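"한 벌을 오래 입게 하는 게 제 일이죠"
2019-02-05

레오니 임호프(Leonie Imhof)는 니트 수선 일을 15년째 하고 있다. 작업실 이름은 보무멜(Vomumel)이다. 간판은 작고 초인종은 고장 나 있어서 손님들은 대개 문을 두드린다. 인터뷰를 하는 동안에도 두 사람이 다녀갔다.

처음부터 수선을 하려던 것은 아니었다. 임호프는 편물 공장에서 견본을 뜨는 일로 시작했다. "견본은 한 번 보고 버립니다. 며칠 걸려 뜬 것도 상자에 들어가면 끝이에요. 그게 아까워서 집에 가져와 풀어서 다시 떴어요. 그러다 옆집 사람이 팔꿈치가 해진 카디건을 들고 왔습니다."

지금은 1월이 가장 바쁘다. 연말에 꺼내 입은 옷에서 좀먹은 구멍을 발견한 사람들이 그때 몰려온다. 지난달에는 주문을 엿새 동안 받지 않았다. 밀린 일을 먼저 끝내야 했기 때문이다.

실은 색별로 700타래를 갖고 있다. 그래도 맞는 색이 없을 때가 많다. "빨아 입은 옷은 원래 색이 아니에요. 새 실을 대면 그 자리만 튑니다. 그럴 때는 옆선 안쪽에서 실을 조금 뽑아 씁니다. 손님한테 먼저 물어보고요."

함께 일하는 주옌 부(Duyên Vũ)는 3년 전에 합류했다. 기계 편물을 배운 사람이라 소맷부리와 밑단을 주로 맡는다. 두 사람은 무늬가 있는 옷을 놓고 자주 의견이 갈린다. 부는 구멍 난 줄을 아래까지 풀어 다시 올리자는 쪽이고, 임호프는 구멍만 메우자는 쪽이다. "꽈배기는 교차하는 단을 하나만 잘못 세도 위로 전부 틀어져요." 부의 말이다. "그래서 저는 풀어서 보는 게 마음이 편해요. 레오니는 시간이 아깝다고 하고요."

보관법을 묻자 임호프는 옷걸이 이야기부터 꺼냈다. 두꺼운 스웨터를 걸어 두면 어깨가 늘어나고, 한번 늘어난 어깨는 수선으로도 잘 돌아오지 않는다고 했다.

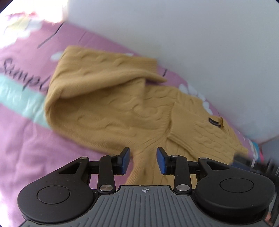

빨래는 자주 하지 않는 편이 낫다고 한다. 입고 나서 하루쯤 바람을 쐬고, 얼룩이 생기면 그 부분만 미지근한 물로 닦는다. "겨울에 두 번 빨면 충분합니다. 넣어 두기 전에는 꼭 빨아야 하고요. 벌레는 깨끗한 옷보다 입던 옷을 좋아하니까요."

수선비는 구멍 크기보다 실의 굵기에 따라 달라진다. 가는 실일수록 오래 걸린다. 새 옷값보다 비싸게 나오면 임호프는 미리 말해 준다. 그래도 맡기는 사람이 절반은 된다고 한다.

봄부터는 클레브컴(Clevcombe)에서 한 달에 한 번 수선 수업을 연다. 첫 수업에서는 양말 뒤꿈치를 다룬다. 준비물은 돗바늘과 구멍 난 양말 한 켤레다.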